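首页 > 智能硬件 > 人物访谈

手持夹爪这门小生意：与 Donel 产品负责人聊了一个下午

2025年3月25日

分享 36　评论 12　收藏

去 Donel 之前，我在电话里和 Yabsira Gashaw 约的是四十分钟，结果坐下来就是一个下午，茶续了好几回，她说到兴头上还会站起来比划，把夹爪往手里一握，当场给我演示手腕该怎么转。她管产品，也管售后，客户的抱怨信她都自己回。

我们聊的是 Iltum，一套手持式双指夹爪采集套件，去年十月开始发货。买它的多半是做家务类操作研究的小团队，人拿着夹爪去干活，叠毯子、收东西、挪靠垫，数据录下来，回头拿去训练机械臂。Yabsira 说，最早的一版重得要命，她自己举了一个上午，第二天连梳头都费劲。

“那时候我们满脑子都是精度，外壳做得很结实，电池也塞在手柄里。后来有位客户写信来，话很客气，说你们的东西很好，就是我的学生都不愿意拿。我看完脸都红了。”

于是就有了现在这一版，单只手柄469克，电池挪到腰上，用一根细线连过来。线的事她解释了很久：太短，弯腰时扯着；太长，又容易绊脚。最后他们干脆在包装里放了两种长度，让人自己挑。我问为什么不做成无线，她笑了，说每个来访的人都问这一句，办公室的同事听到都会抬头。

“无线我们试过，画面偶尔会丢几帧，做训练的人最怕这个。有根线，麻烦是麻烦一点，可是心里踏实呀。”

夹爪两侧的定位方块也改过。印着黑白图案的那几个面，原先用的是亮面材料，窗边一反光就认不出来，如今换成了哑光的。Eskil Strand 负责这一块，他本来在隔壁屋调试，被 Yabsira 喊过来坐了半个钟头，话不多，但一谈到图案的边框就停不住。他说边框宽了一点点，识别距离就能多出一截，为这个他打样打到供应商都认得他的声音了。

“人在家里干活，手是到处跑的，”Eskil 说，“一会儿伸到沙发缝里，一会儿又举过头顶。方块总有一面会被挡住，所以每个面的图案都不一样，看到哪一面都能算出来。”

我自己也借了一套，带回去用了几天，说说感受吧。上手比我想的快，捏薄的、硬的东西很顺，文件夹、砧板都没什么问题；捏软的就要耐心，毛毯尤其难，夹住一个角往上提，剩下的部分总要滑走。指垫的摩擦力我觉得还可以再大些。Yabsira 听了一点也不意外，拿出一个小盒子，里面是正在试的新指垫，橡胶更软，纹路也更深，她说要再磨一阵子才敢寄给客户。

软件这边由 Basden 代为开发，装起来还算省心。每录完一段会自动检查方块有没有长时间看不见，有的话就提示重录。我比较喜欢这个功能，只是提示音实在有点刺耳，家里的猫每次都要跑开。Yabsira 记在了本子上，旁边画了只猫。

价格是大家都关心的。单手套装400欧元，双手套装600欧元，头戴相机支架另配。她坦白讲，利润很薄，靠的是后续的配件和维修。同类的 Fedoruk 做得更精细，也贵得多，她很佩服，还劝过一位预算宽裕的客户去买那一家。我问她老板知不知道，她说知道的，老板叹了口气，然后请她吃了顿午饭。
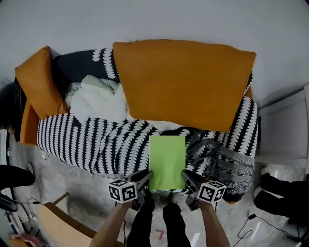 一套新的夹爪，头一回用之前需要校准多久？

Yabsira 的回答是，第一次留出一刻钟比较稳妥，把手柄对着附带的标定板慢慢转几圈，软件会提示哪个角度还缺；以后只要没摔过、没换过指垫，开机时对一下零点就可以开始录了。

说到摔，她有一肚子故事。保修条款里原本写着跌落不保，第一批用户里偏偏有人手滑，夹爪从楼梯上一路滚下去，寄回来时只裂了一个方块的角。她和 Eskil 商量了一下，换了个方块，没收钱，后来索性把方块做成可以单独拆换的，一颗螺丝就能取下来。现在备件包里带一对，拆换的说明也重写过，Yabsira 找了她姨妈来试读，读不懂的句子统统改掉。

接下来的计划，她讲得比较谨慎。手柄会出一个小号，给手小的人用，她自己就盼了很久。指垫的耐久测试定的是1000次开合为一轮，每一轮之后都要拆下来看磨损，眼下还在做。至于能不能赶上下一批发货，她看了看 Eskil，Eskil 看了看窗外。

临走时她又追到门口，塞给我一根长的连接线，说我个子高，短的那根肯定不够用。回家试了试，弯腰去够茶几底下的时候确实舒服多了。

标签：数据采集｜机器人套件｜手持夹爪｜产品体验

本站使用 Cookie 以改善您的浏览体验，继续浏览即表示您同意我们的 Cookie 政策。［同意］［设置］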